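About Us

Hi, and welcome to Sorley Language School! I'm the person who answers the phone, writes the newsletter and teaches the Tuesday beginners, so if you've ever emailed us, you've met me already.

We teach evening classes in Spanish, Italian and Croatian to grown-ups who think they're too old to learn. (You're not. My oldest student started at 81 and now corrects my spelling.) 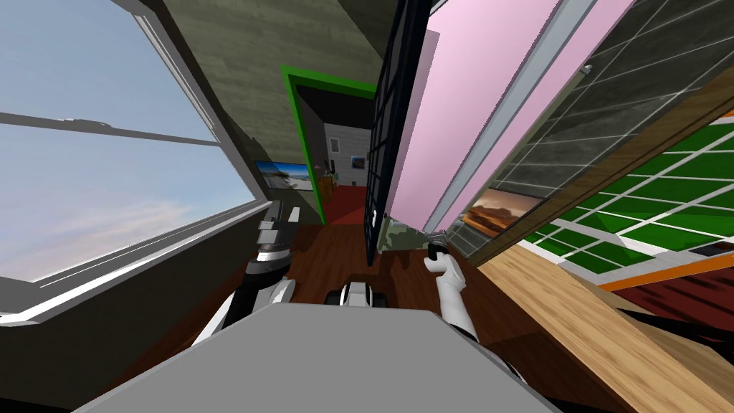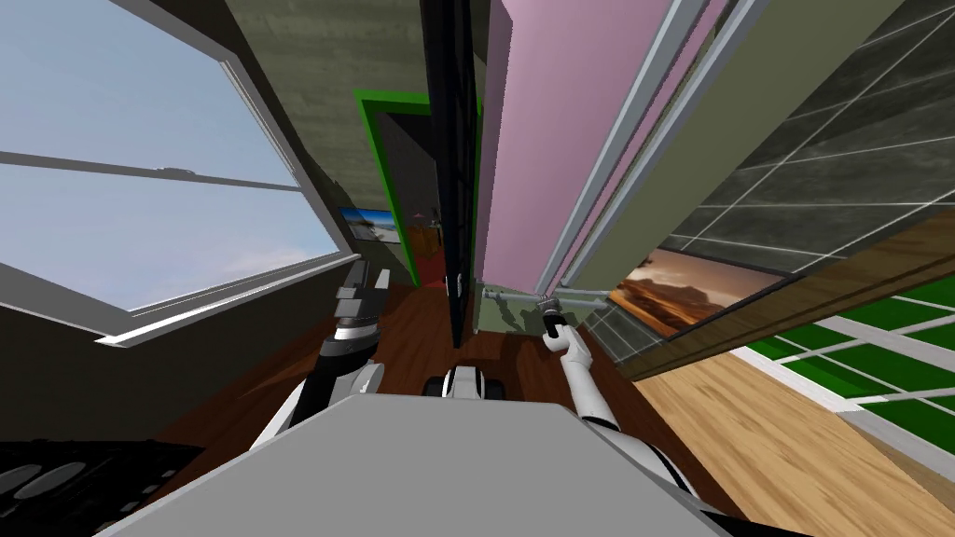
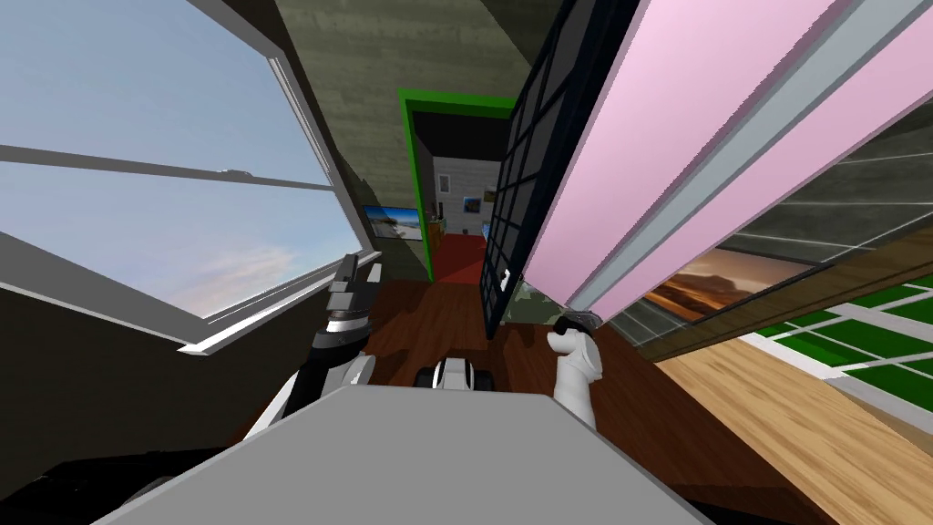
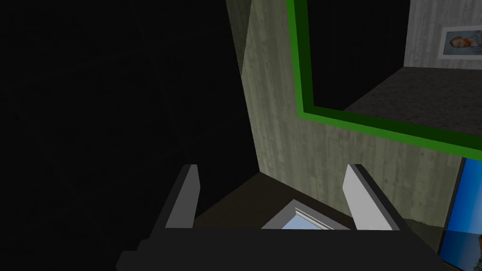 I opened the school on Monday, September 3, 2018, with 4 students and a secondhand whiteboard on Jirell Street. I had $3000 in savings and most of it went on chairs, which were awful, and which we kept for far too long. By the next May we had 40 people on the books and a waiting list for Italian, so I started begging friends to teach. Two of them said yes and they're still with us!

Classes are small and pretty noisy. We talk from the first night, even if all you can manage is your name and what you had for lunch. Grammar comes in when you start asking for it, and people always do, usually right around the past tense. There's homework, but it's short, and I won't chase you for it.

Our textbooks come from Ovalach, a little publisher whose dialogues are a bit silly and very easy to remember. For Croatian we also use the Begović readers, a set of short stories that get harder as you go along. You can borrow either from our lending shelf, which has grown to 400 books and badly needs sorting.

New terms start in September, January and May. The first class is free, and you don't need to bring anything except a pen. If you're not sure which level you are, call me and we'll chat for ten minutes (in English, I promise) and figure it out together.

Parking is free behind the building after six. Use the side door, the front one sticks.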